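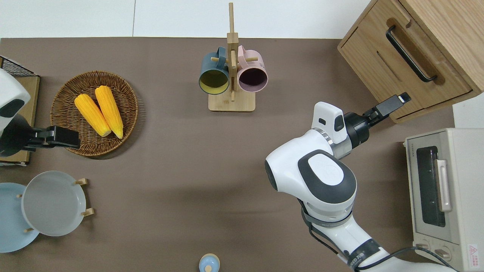 *Two mugs on a wooden stand, and corn in a basket.*

The owner of the Hendness tea room opened it in April with 50 chairs and one kind of tea. "My mother told me it is too few teas," she says. "I told her it is too many chairs."

She buys from Rahman, a small importer, and tastes over 200 samples every year. Most of them she refuses - politely, by letter. 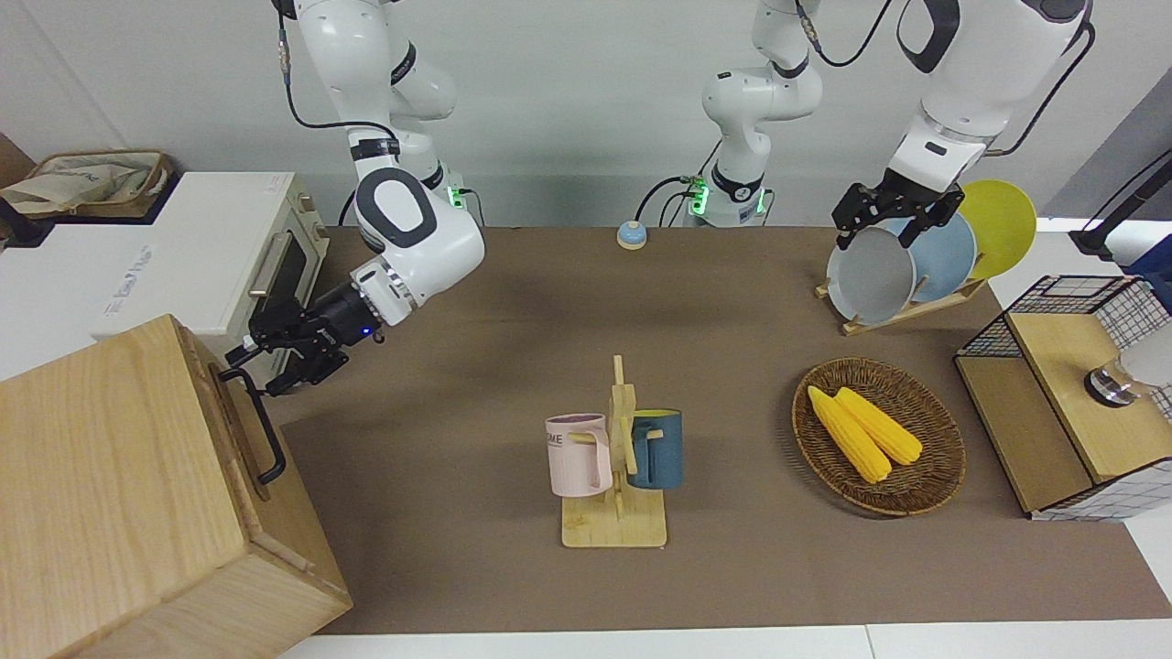

## Learning to wait

Her first teacher was strict about time. "I poured too early for 2 years," she remembers.
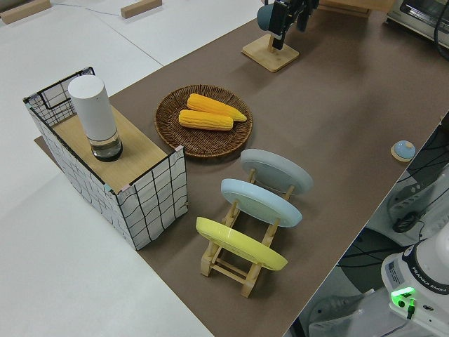
Guests often ask her which tea is good with food. She gives them a dark one from the hills and says to eat slowly. She likes a plain table, with a round woven tray like the brown one here, and bread on it. "Tea does not need silver," she says, and goes to fill the kettle.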